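## 4. Staples and the desktop stapler

This section covers the stapler that lives on the shared desk, the staples that go in it, and the drawer where both are supposed to end up. If you came looking for the long-arm booklet stapler, that is Section 6, and you have our sympathy.

### 4.1 Before you load

The Vivow desk stapler takes one size of staple. It will accept other sizes in the sense that you can push them in and close the lid. You will then be reading 4.4.

1. Find the box of staples. It belongs in the left-hand compartment of the top drawer, standing on its short end.
2. Read the number on the box. You want **No.0012**.
3. Check that the strips inside are whole. A strip that has snapped in two is fine. A strip that has snapped into nine is a hobby.
4. Clear a space on the desk the size of a sheet of paper. Crumbs count as things to be cleared.

> **Note:** The number is printed sideways, in line with the name of the contents, so turn the box or turn your head. Both have been tested.

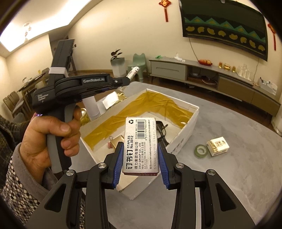
*Fig. 4-1. Staple box, No.0012. Large characters and the size number run up the side; barcode near the upper left.*

If the box in your hand has a different number, put it back where you found it and keep looking. Do not tip the contents into the right box to save space. Onyekachi Balogun did the drawer in March and can tell.

### 4.2 Loading the stapler

1. Set the stapler on the desk with the hinge toward you.
2. Pull the top arm up until it clicks. It opens farther than feels polite.
3. Slide out any leftover staples. Fewer than five can go in the trash; more than that, keep them for step 5.
4. Take one full strip from the box. Hold it by the long sides with the points facing down.
5. Lay the strip in the channel, then drop the leftovers in behind it.
6. Close the arm with the flat of your hand. You should hear one click. Two clicks means the first one was the drawer.
7. Staple two sheets of scrap paper as a test. Both legs should fold flat on the back.

> **Caution:** Keep your fingers out from under the front of the stapler while you close it. The stapler cannot tell a thumb from a quarterly report.

> **Caution:** Do not test on the first page of anything that has been signed.

### 4.3 How much paper

The practical limit on this stapler is a stack you can pinch flat between finger and thumb without thinking about it. If you find yourself leaning on the arm with both elbows, the stack is too thick and belongs in a binder clip.

For the Mireslow handouts, which run long, split the packet at the blue divider page and staple each half. Tobiloba Olatunji keeps asking for a single staple through the whole thing. Please direct Tobiloba to this paragraph.

### 4.4 Clearing a jam

1. Stop pressing. Pressing harder is how the last stapler left us.
2. Open the arm and take out the whole strip.
3. Look at the front slot. The bent staple will be sitting across it.
4. Lift it out with tweezers from the pen tray. A letter opener also works, but slips.
5. Wipe the channel with a dry cloth.
6. Reload from 4.2, step 4, using a fresh strip.

If it jams again right away, check the number on the box one more time. If the number is correct, bring the stapler to the front desk with a note taped to it that says what happened. "Broken" is not what happened.

### 4.5 Putting things away

1. Close the flap on the staple box before you move it. A box carried open will empty itself over the carpet, and one dropped staple will be found by whoever has just taken off their shoes.
2. Stand the box back in the left-hand compartment with the number facing you.
3. Put the stapler on the desk mat, closed.
4. When you open the last box, write "staples, No.0012" on the supply sheet inside the cabinet door. Write the number. "Staples" alone once got us 3,000 of the wrong kind, and they are still in the cabinet if you would like to visit them.

> **Note:** Staple removers are kept in the right-hand compartment with the Melis tape refills. Loose staples pulled from old packets go in the lidded tin and then into the trash when the tin is full. They do not go back in the box.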